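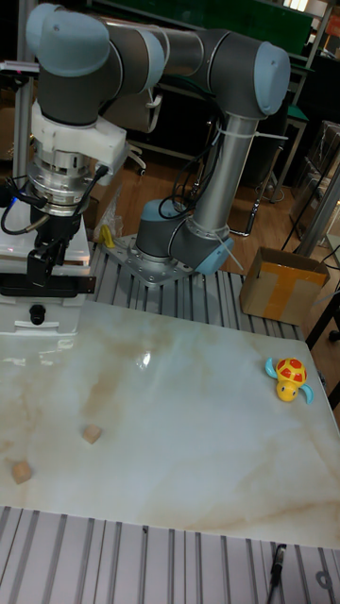 *대리석 무늬 작업대 위의 로봇 팔과 나무 큐브, 거북이 장난감*

# 이로벨 로봇 동아리를 소개합니다

이로벨(Irovell)은 라이티넨 학교(Laitinen)의 학생 로봇 동아리입니다. 우리는 방과 후에 모여서 로봇 팔을 프로그램하고, 작은 물건을 집어서 옮기는 과제를 연습합니다. 이 페이지는 동아리에 관심이 있는 학생과 부모님을 위해 썼습니다. 저는 지도 교사 시르카 니스카넨(Sirkka Niskanen)입니다. 한국어는 제 모국어가 아니므로 어색한 표현이 있으면 이메일로 알려 주시기 바랍니다. 지난번에 어느 학부모님께서 띄어쓰기를 많이 고쳐 주셨고, 저는 그것을 매우 감사하게 생각합니다.

## 동아리의 시작

우리 동아리는 3월에 학생 네 명으로 시작하였습니다. 그때는 로봇 팔이 없었습니다. 학생들은 종이에 팔의 관절을 그리고, 각도기를 사용하여 손끝의 위치를 계산하였습니다. 조금 지루한 시간이었다고 기억하는 학생도 있습니다. 그러나 그 계산을 해 본 학생들은 나중에 좌표계를 배울 때 훨씬 빨리 이해하였습니다. 그래서 지금도 새로 들어온 학생은 첫 수업에서 종이와 각도기를 받습니다.

현재 회원은 여덟 명입니다. 한국어를 사용하는 가정의 학생이 여러 명 있어서 이 소개문을 한국어로도 준비하게 되었습니다.

## 무엇을 배웁니까

수업에서 사용하는 로봇 팔은 관절이 여섯 개 있는 협동 로봇입니다. 팔의 끝에는 검은색 그리퍼가 달려 있습니다. 학생들은 먼저 관절을 하나씩 움직여 보고, 그다음에 직선으로 움직이는 명령을 배웁니다. 같은 위치에 가더라도 관절의 모양이 다를 수 있다는 점을 학생들은 보통 여기에서 처음 알게 됩니다.

첫 번째 과제는 나무 큐브입니다. 큐브는 면이 평평하기 때문에 집는 방향을 정하기가 쉽습니다. 큐브를 정해진 자리에 놓을 수 있게 되면 한 큐브를 다른 큐브 위에 쌓는 연습을 합니다. 여기에서 높이를 잘못 입력하는 실수가 가장 많습니다.

두 번째 과제는 거북이 장난감입니다. 등껍질은 빨간색이고 노란 점이 있으며, 몸은 노란색입니다. 이것은 큐브보다 어렵습니다. 등껍질을 잡을지, 몸을 잡을지를 학생들이 스스로 토론해서 결정해야 합니다. 한 조는 이 문제로 수업 시간을 전부 사용한 적이 있습니다. 저는 그 수업이 좋은 수업이었다고 생각합니다.

작업대의 윗면은 광택이 있어서 빛이 반사됩니다. 카메라로 물체를 찾는 프로그램을 만드는 학생들은 이 반사 때문에 고생을 합니다. 다른 판으로 바꾸자는 의견도 있었지만, 학생들이 투표를 해서 그대로 사용하기로 하였습니다.

## 시세오 프로젝트

시세오(Ciseo)는 우리가 직접 만들고 있는 연습 프로그램의 이름입니다. 학생이 움직임의 순서를 카드처럼 배열하면 프로그램이 그것을 로봇의 명령으로 바꾸어 줍니다. 지금까지 만든 연습 문제는 43개입니다. 문제의 설명은 학생들이 직접 쓰고, 다른 조의 학생이 읽어 본 후에 등록합니다. 설명이 이해되지 않으면 다시 써야 합니다. 이 과정에서 글쓰기 실력도 늘었다고 말하는 학생이 있습니다.

## 이브스테드 대회

우리는 이브스테드(Ivstead) 학생 로봇 대회를 준비하고 있습니다. 대회에서는 심판이 물체의 위치를 정하고, 각 팀이 물체를 지정된 순서로 옮겨야 합니다. 대회 준비는 희망하는 학생만 참가합니다. 참가하지 않는 학생도 평소의 수업을 똑같이 받습니다.

## 안전 규칙

- 로봇이 움직이는 동안에는 작업대 위에 손을 넣지 않습니다.
- 긴 머리는 묶고, 목걸이와 스카프는 벗습니다.
- 새 프로그램은 반드시 느린 속도로 먼저 실행합니다.
- 비상 정지 버튼 담당을 정한 후에 시작합니다.
- 케이블을 당기거나 혼자서 다시 연결하지 않습니다.

## 가입 안내

프로그래밍 경험은 필요하지 않습니다. 가입을 원하는 학생은 학교 사무실에서 신청서를 받아 보호자의 서명과 함께 제출해 주십시오. 가입하기 전에 수업을 한 번 견학할 수 있습니다. 견학하는 날에는 굽이 낮고 발가락이 보이지 않는 신발을 신고 오시기 바랍니다.

마지막 수정: 2020년 7월 7일 화요일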